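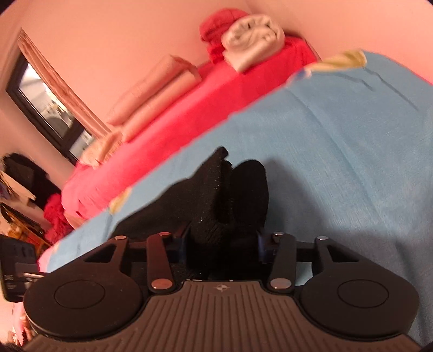
Reviews > Lab Equipment > Pumps and Vacuum

Trirkden dry diaphragm pump, bench model: review

Jun 28, 2022

We bought the Trirkden in April to replace an oil pump that had been running our rotary evaporator and a small drying oven. The oil pump still worked, but it needed an oil change every time someone forgot to fill the cold trap, and the exhaust line took up half a shelf in the fumehood.

Setup was easy. The pump comes with hose barbs already fitted, a power cord and a short printed manual. The inlet barb takes standard thick-wall vacuum tubing. The outlet barb is a size smaller, and we had to go looking for a piece of hose to fit it. For the price I would expect a length of tubing in the box.

The pump has two heads in series and gets down to 3 mbar on our gauge with the inlet closed. With the evaporator attached, and all its joints greased, it levels off a little higher. That is plenty for ethyl acetate, toluene and water. It struggles with DMF unless the bath is turned up, and it is no use for a Schlenk line. If you need a real high vacuum, keep the oil pump.

Noise is low. You can talk next to it in a normal voice, which was not true of the old Csonka we had before. It does hum through the bench, so we put it on a rubber mat. It gets warm after a full afternoon but has never shut itself off.

The part I like least is the control knob. It opens a bleed valve, and most of the useful range sits in the first quarter turn. Setting a pressure for dichloromethane takes some patience, and it drifts as the flask empties. A separate vacuum controller fixes this. We borrowed one made by Suvov from the lab next door and it worked well – it only needed an adapter for the hose.

Acid vapor is the usual worry with these pumps. The diaphragms are PTFE-faced and ours have seen a fair amount of TFA with the trap in place. I opened the heads after 492 hours on the meter and found some brown residue on one valve and nothing else. It wiped off with acetone. The job needs a hex key and the screws are easy to reach. Put the valve plates back the same way round, as the marks on them are faint.

Spare diaphragm kits come from the Litthorpe warehouse. Ours took up to 2 weeks to arrive, so order one with the pump.

Good: quiet, no oil, simple to service.
Bad: coarse bleed valve, odd outlet size, slow spares.

I would buy it again for an evaporator, with a controller in the budget from the start.

Related reviews
Cold traps for small benches
Vacuum tubing: rubber or PVC?
Rotary evaporator bath fluids compared
Digital vacuum gauges under test

Contact us | Copyright 2022 | Back to top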